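Chapter 7
When the Toast Won't Come Up: Faults, Stops and Safe Recovery

If you have worked your way through the first six chapters, you will by now have a fair idea of how a two-armed robot reaches, grasps, lifts and puts things down again, and you may well be feeling rather pleased with it all. I hope so! I certainly was at that stage. But there comes a point in every course (and in every working life spent near these machines) when an arm stops halfway through a job and simply stays there, and everybody in the room looks at everybody else. This chapter is about that moment, and about what a sensible person does in the minutes that follow.

We are going to begin with toast. I know it sounds a small sort of subject after the pallet lifting of Chapter 6, but a kitchen job has nearly everything we need. There is mains electricity, there is heat, there are crumbs, there is a spring, and there is food that changes while you are busy thinking about it. A wooden block will wait for you all afternoon. A slice of bread in a working toaster will not, and that one difference makes it a lovely thing to learn from.

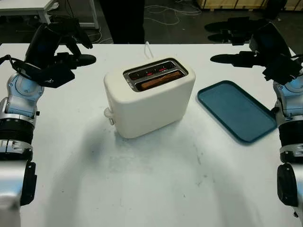

Photo: Endlow Teaching Workshop / Mogensen Learning

The toaster in the photograph is switched on, with red showing in the rear slot and a slice of bread in the front one. Both grippers are over the table, with the empty tray close by. Keep that arrangement in mind as you read the case below, as we shall be coming back to it all through the chapter.

Case 7.1: The Skendura stop

The Skendura trials were a set of breakfast tasks run at the Endlow workshop, and the fault we are interested in turned up on run 49. The plan was as simple as you like. One arm was to press the lever, both arms were to wait clear, and when the toast popped up the other arm was to lift it on to a tray. The lever went down nicely and the arms moved back to their waiting places. Then the control program lost touch with the right arm for a little over 2 seconds, which does not sound like much, and did exactly what it had been told to do in such a case. It froze both arms where they were and put a message on the screen.

So far, so good, you might say, and the team said so too. The arms were still, the people were safe, and somebody went off to read the message properly. What had slipped everyone's mind was that the toaster knew nothing at all about any of this. It had no link to the control program and it carried on heating. The slice had also gone in a little crooked, and when the timer ran out it caught on the guide and did not rise. The lever stayed down, the elements stayed on, and it was the smell that finally brought people back to the table. One of them pulled the plug at the wall. The bread was black, the kitchen end of the workshop was full of smoke, and one gripper finger, parked rather close to the slots, had gone soft at the tip and had to be replaced.

Nobody was hurt, I am glad to say. But have a think, before you turn the page, about which part of the system had failed. The lost signal is the obvious answer, and it was the one written at the top of the first report. Yet a lost signal is an everyday thing and the stop worked perfectly. The deeper trouble was that the stop covered the arms and left out the hot thing the arms had just switched on.

We call this a partial stop, and you will meet the term again and again. In section 7.1 we look at what a stop button really cuts off and what it leaves running. Section 7.2 deals with where arms ought to wait, and introduces the Serkis chart, a simple drawing method for marking out the places on a table where a frozen arm could come to harm or do some. After that we move on to restarting, the part people tend to rush.

Before you start

You will need your workshop notebook and the fault log sheet on page 22. Look over the stop button on your own bench and write down everything you believe it switches off. Please do this from memory, without following any cables, and keep the list somewhere safe. We shall be checking it at the end of section 7.1.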